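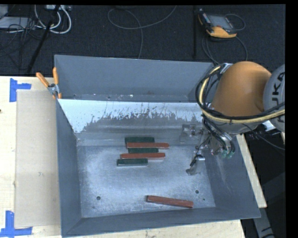

The arm over its bin of red and green blocks at the Plerketti workshop.

I got there at nine on a Thursday, and the engineer I'd come to meet already had coffee going and a very long list of things she wanted to tell me about blocks. She runs the teaching project at Wuridar, and her job is getting an arm to copy what a person does.

"People think I write code all day," she told me. "Mostly I steer. I move the controller, the arm follows, and I try to pick up a block like a normal human being."

So how do you get good at that? She laughed at me (fair enough!). "My first week I ran 51 tries and kept maybe a dozen. You have no feeling in your fingers. You're guessing at the pressure from how the thing looks."

They're up to 2,845 recorded tries now, in a collection they call Stustico. She says the blocks that lie right up against each other are still her least favorite. "With one off by itself, I just go down and grab. In a row I have to think about where the fingers fit, and the arm learns my hesitating too. If I wobble, it wobbles."

I asked if she ever just grabs the arm and pushes it through the move by hand. She does, for the slow parts, like lining up above a block. "It's great for that! But then my elbow is in the way of everything, so for the pick itself I go back to the controller."

She let me try. It took me around 2 minutes to get anywhere near a block, and I was sweating. She deleted that one.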